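**Pendow opens its spring parts swap to everyone, members or not**

PENDOW, February. We've been fixing old sewing machines in the back half of the Dirkum building for 11 years now, and I still get a silly grin when one starts up again after a decade in a closet. So I'm very happy to tell you that our spring parts swap is open to the whole town this time, and you don't need to be a member, own a machine or know what a bobbin case is!

Doors open at 10 a.m. and we'll pack up at 4 p.m. Entry is $2, kids get in free, and the money goes straight into the belt and needle fund.

We have 271 machines in our repair log so far, and a lot of them got going again with a part somebody else was about to throw out. Flalix Fabrics (they're the bright storefront across from the Vasiliu bakery) is lending us tables again and bringing remnants by the pound. Come early if you want the corduroy, because I'll be in that line too.

If you're bringing parts to trade, please sort them at home and put them in something with a lid. Last spring we spent the first hour crawling after loose screws, and my knees haven't forgiven anyone. Write the make on the box if you know it. If you don't, bring it anyway and we'll puzzle it out together. 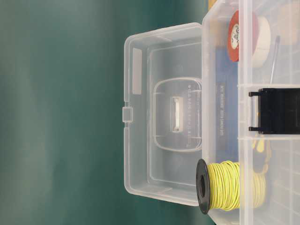 *Clear plastic storage box with a hinged lid and a latch tab.*

We'll also have a free checkup table, where we oil your machine, look over the wiring and tell you what it needs. Foot pedals and power cords, please bring those along (I forgot mine the first time I went to one of these, so I know how it feels).

Our big goal for the year is 1000 donated parts on the shelves, all labeled and free to borrow from. Drop-offs are welcome at the Dirkum side door any evening after 6 p.m.

Press folks are welcome all day. Just ask for the Pendow table and we'll find you some coffee.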